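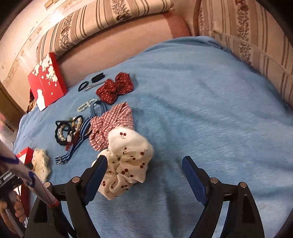

Hair accessories and the red blossom-print box on the blue fleece.

Home Notebook Parts list Route Older entries

2026-01-06
By the Toltine workshop

First entry after the break. Heron frame for the Kashindye river parade in March. Picking up from the neck joint, where the last entry stops.

The neck sagged while we were away. It was left pinned at full height with the head on, and the lower cane hoop has taken a set to the left. Took the head off and hung it from the rafter hook. The hoop came back partway when it was dampened and clamped, but it is not round and I don't trust it. Cutting a new one from the thicker cane. The old one can go in the tail, where the shape doesn't matter.

Neck pins: the bolts are fine, the holes in the ply collar are not. They have gone oval. Opened them up and glued in short lengths of brass tube as sleeves. Left the glue to cure under a weight. If anyone moves the collar before it has set, please put it back flat with the marked side up.

Paper. Tried the new wet-strength tissue on a spare panel of the left wing. It goes on well with thinned glue and pulls tight when dry, tighter than last year's. Possibly too tight. The panel bowed enough to see from across the bench. Either we brace the long panels or we mist the paper before gluing so that it has less shrink left in it. Made up 2 more test panels, one braced and one misted, both on the rack by the window with tape labels. Don't put the heater near them, the point is to see how they dry by themselves.

Color: the gray dye looks blue under the white lights and dirty under the warm ones. Prefer the blue. The wing tips should stay undyed so they show from the bank.

Lights. Swapped the old strip in the body for the Sivo string. It ran for 30 minutes off the small battery without dimming that I could see, then I needed the bench and switched it off, so this is not a full run test. The connector at the tail end is loose in its housing and cuts out if the cable is pulled sideways. It needs a clamp on the frame so the cable can't pull on it. The controller box was warm but could be held in the hand. It must not go in the belly against the paper. There is room for it on the deck behind the mast foot, under the splash cover.

Still no decision on whether the wings get their own switch. It would be good to have them come on after the body, passing the bridge, but it means another cable through the shoulder hinge, and that is where we lost a cable last time. My vote is to leave it on one switch unless somebody wants to rebuild the hinge.

Raft. The heron goes on Astis again. Went down and measured the deck. The usable length is nearly 11 feet between the cleats, a bit less than the drawing says, as the aft cleat has been moved forward since the drawing was made. The base frame as built will foul it. Easiest fix is to notch the rear crosspiece. Marked the cut in red pencil but haven't made it. I'd like someone else to check the measurement against the raft first.

Deck boards on the port side are soft near the edge. They will take a foot but I wouldn't put a mast stay there. Moved the stay points inboard on the drawing. This makes the angle steeper and the stays will hold less against a side wind. We should do a pull test on the mast with the wings fitted, on land, with the base roped down.

Height: the low bridge is still the problem. With the neck up the beak clears on a normal river but not on a high one. The neck has to fold and come up again while moving, and it takes 2 people at present, one on the line and one guiding the head past the wing. Tried leading the line through a block on the tail so that the person pulling can also see the head. Better, though the line rubs on the back hoop. Wrapped it in leather for now. A small roller would do the job properly.

The band wants to know where the heron comes in the order, in case the drums are on the raft behind. Told them we don't know. The order depends on the tow boats.

Stock: low on waxed thread, brass tube used up, plenty of cane. The glue tub by the door has skinned over. Strain it before use, it's fine underneath. Cutting mat is missing, check the costume room.

To do next:
- new neck hoop, thicker cane
- look at test panels, write down which bowed
- full run on the Sivo string, small battery, note when it starts to fade
- clamp for tail connector
- second measurement of Astis before cutting the crosspiece
- roller for neck line
- redraw stay points on the clean copy, the one on the wall is out of date

Head is still on the rafter hook. Mind the beak coming in with the lights off.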